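Toy and Craft Library: October news

The toy and craft library at Ponlow Hall is open again on Monday mornings from 9.30, in the back room as before. Loans are still for a fortnight and there is still no charge for members. We now have 700 items on the shelves, after a good summer for donations, and a few changes to tell you about.

New in the play food and odds box

The play food box was getting heavy to carry, so it has been split in two. Play fruit and vegetables are in one tub. Blocks, sponges and small things for sorting are in another. You can borrow either or both, and each counts as one item on your card.

Please check small pieces against the list inside the lid before you bring a tub back. We lost 11 pieces between Easter and the end of term, mostly down the sides of sofas by the sound of it. If something turns up later, post it through the hall door in an envelope with the tub number on it.

The green blocks with the pale stripes belong in the sorting tub. They have been coming back in with the building bricks, where they don't fit anything.

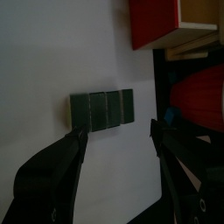

Slotted boxes

Several families asked for more posting toys, and we have put together a set based on a wooden box with a slot in the lid. The slot is cut at a slant, so a child has to turn the card or counter to get it in. Loltine, the craft shop on Bangera Road, let us have 66 large card counters to go with the set. They are bagged in with the box and should come back in the same bag.

The wood is plain and has picked up a few marks. Wipe it with a dry cloth only. Please don't paint it or put stickers on it.

The craft table

From this month there is a table set out for anyone who wants to stay and try things before borrowing. Put a sheet of paper down first if you are using pens. Markers and spatulas stand in the red cup, and we would like them to go back there with their caps on where they have them. Bowls can be left on the side for washing. 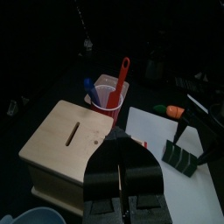 On the craft table: the slotted box, the red cup, a toy carrot and a striped block.

Donations

We can take clean wooden and plastic toys in one piece, and jigsaws if you have counted them. We can't take soft toys or anything with a plug. The Hurkuvix building sets are always out on loan and there are 44 names on the waiting list, so another of those would be very welcome. Leave donations with whoever is on the desk, before 11.30 if possible.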